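Trying to find an audiobook, romance, listened in November

Posted by lerkoson55
Driving me nuts. Borrowed it thru the library app, loan ran out at chapter 6, now I can't find it. Woman inherits a ferry office, falls for the guy who's there to shut it down. Female narrator, over 40 chapters.
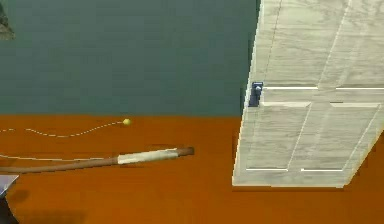 Title had "Door" in it I think. Or Key. The hero shows up at night and she won't let him in – big white door, dark latch, they argue through it for a whole chapter. Anyone?

Wanting Hou
Sounds like The Ernine Crossing. Two narrators tho, so maybe not. Check your loan history – Setix keeps the last 99 titles, under Account, then Past Loans.
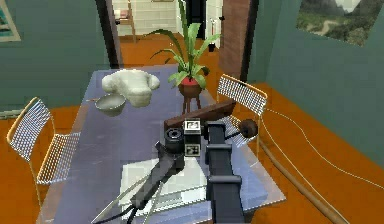

Dark wood board on the glass-topped table

If it's the one I mean, the ferry guy is named Pan and there's a sequel. Skip the sequel.
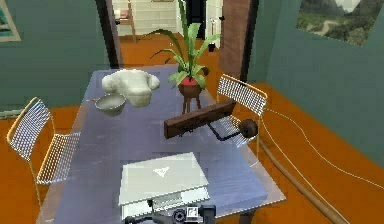 Also the print version has a different title, so search by narrator if the history comes up blank.

pagesandtea
no idea but following, sounds good. is it clean or spicy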